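About Lostent

Small school, evening classes mostly. We teach bookkeeping, payroll and office English to working adults. Started by Crisóforo Medrano in a rented room over a bakery, 4 students the first term, two of them his cousins. Now 62 enrolled and a waiting list for payroll.

Classes run 34 weeks a year. Doors open at 5:30, coffee on the left, please sign in. Tuesday is the late night – Kheri Kinyua stays until nine for anybody stuck on thier homework.

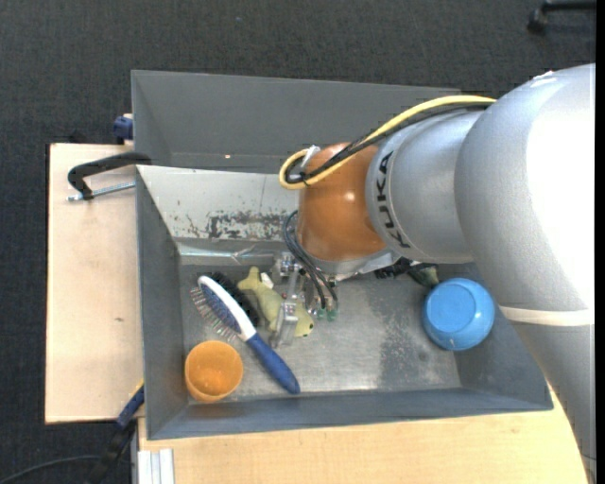 Fees are by the term. Pay in two parts if you need to, just ask Dirk Hendriks in the office before the first class, not after. Books are included. Calculator isn't.

No entrance test. Short chat with Melquiades Camacho so we put you in the right group, takes a few minutes. People do switch groups, its fine.

New for February: a Saturday morning section of beginner bookkeeping. Same teacher, same book, more parking.

Questions – call or stop by. Email gets answered too but slower.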